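Labels on Vitamin Products in Sutcliffe: Project Report

Our project studied how people read the labels of vitamin products. In September we went to 7 shops in Sutcliffe and looked at two products, Drulletti (vitamin D tablets) and Boltuver (a magnesium powder).

The Drulletti label gives the dose per tablet, which is 400 units. Boltuver gives 300 mg per serving, but the serving is two spoons, and this is written only on the back in small letters. Many shoppers told us they take one spoon. Both packages are sold as enough for 90 days. For Boltuver this is correct only with one spoon.

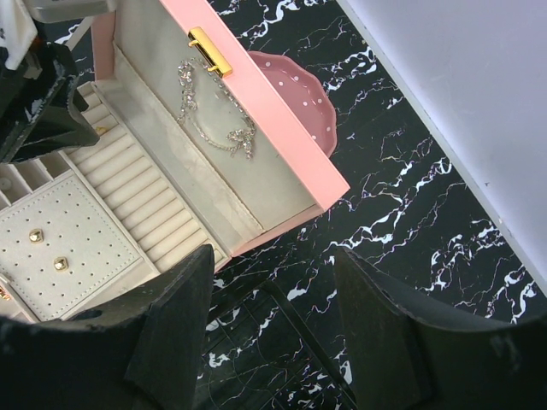

Figure 1. Jewelry box with open drawer, necklace, and polka dot dish.

We also compared the shop shelf with the web store Drirkley. On the web page the serving size was missing for Boltuver, and the warning for pregnant women was placed under "More details". We wrote to the store and did not receive an answer before the end of the project.

Our suggestion is that the serving size must stand next to the dose, in letters of the same height. We could not test this idea with a new label, so it remains for the next group.

We use cookies to improve your visit. Accept all | Settings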